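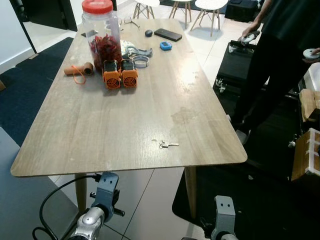
둥근 모서리 목재 테이블, 상판 오른쪽에 약간 짙은 얼룩

제목: 스카시덴(Skasidden) 온천 숙소 예약 조건 문의
게시판: 여행 > 숙박/스파

물결아래
2021년 1월 10일
7월에 2박으로 Skasidden 쪽 숙소를 알아보는 중입니다. 후보는 두 곳입니다.
1) Plarwood: 조식 포함, 온천 입장 별도
2) Diekmann: 조식 없음, 온천 입장 포함
예약은 둘 다 Fluklow에서 할 생각입니다. Plarwood는 환불 불가 요금, Diekmann은 무료 취소 요금만 남아 있습니다. 온천 이용 시간에 제한이 있는지, 현장에서 추가로 내는 금액이 있는지 궁금합니다.

rheum_k
Diekmann에 묵었습니다. 입장 포함은 맞는데 1회 80분입니다. 탈의 시간까지 들어갑니다. 초과하면 체크아웃할 때 청구됩니다. 수건은 객실 것을 가지고 내려가야 하고, 탕 쪽에서 빌리면 유료입니다.
Plarwood는 입장권을 따로 사는 대신 시간 제한이 없습니다. 하루에 두 번 이상 들어갈 사람이면 Plarwood가 낫습니다.

남쪽창가
윗분 의견에 동의하지 않습니다. Plarwood 입장권은 재입장이 안 됩니다. 한 번 나오면 새로 사야 합니다. 시간 제한이 없다는 것과 여러 번 들어갈 수 있다는 것은 별개입니다.
요금 비교도 숙박세를 넣고 해야 합니다. Fluklow 첫 화면 금액에는 숙박세가 빠져 있고 결제 직전 단계에서 합산됩니다.

rheum_k
재입장 건은 제가 갔을 때와 다릅니다. 손목 밴드만 차고 있으면 당일 출입이 됐습니다. 규정이 바뀌었을 수는 있습니다.
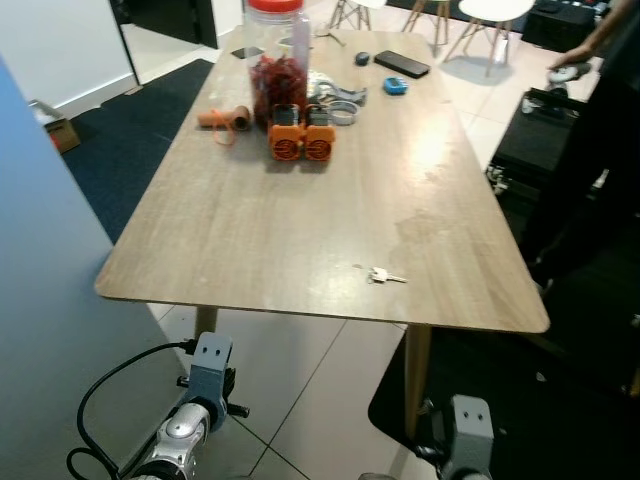 그래도 저는 밴드를 프런트에서 받았고 남쪽창가님은 매표소에서 사신 것 같은데, 구매처에 따라 조건이 다를 가능성도 있습니다. 예약 전에 숙소로 메일을 보내는 편이 확실합니다.

남쪽창가
매표소에서 산 것은 맞습니다. 프런트 판매분은 확인해 보지 않았습니다.

Dirk Sperling
Plarwood에 메일로 문의한 적이 있어서 답변 내용을 옮깁니다.
- 투숙객용 밴드: 프런트에서만 판매, 당일 재입장 가능
- 일반 입장권: 매표소 판매, 재입장 불가
- 투숙객 할인: 20%, 밴드에만 적용
- 체크인 전에는 밴드 구매 불가
도착일 오전에 탕부터 들어갈 계획이면 일반권밖에 없습니다.

물결아래
정리 감사합니다. 도착이 저녁이라 체크인 전 구매는 해당이 없습니다. 취소 조건은 어떻습니까? 7월 일정이 아직 확정이 아닙니다.

고도차
그러면 환불 불가 요금은 빼고 비교하십시오. Diekmann 무료 취소는 현지 시각 기준입니다. 한국 시각으로 계산하다가 마감 날짜를 잘못 잡는 경우가 있습니다. 취소 후에는 Fluklow 예약 내역에서 상태가 바뀌었는지 확인하고 메일도 보관해 두십시오.

rheum_k
일정 미확정이면 저도 Diekmann입니다. 80분이 짧다는 생각은 그대로입니다.

남쪽창가
80분이면 충분합니다. 탕 온도가 높은 편이라 오래 못 있습니다.

물결아래
일단 Diekmann을 무료 취소 요금으로 잡았습니다. Plarwood에 무료 취소 객실이 다시 나오면 밴드 가격까지 넣어서 비교하겠습니다.

조회 1,639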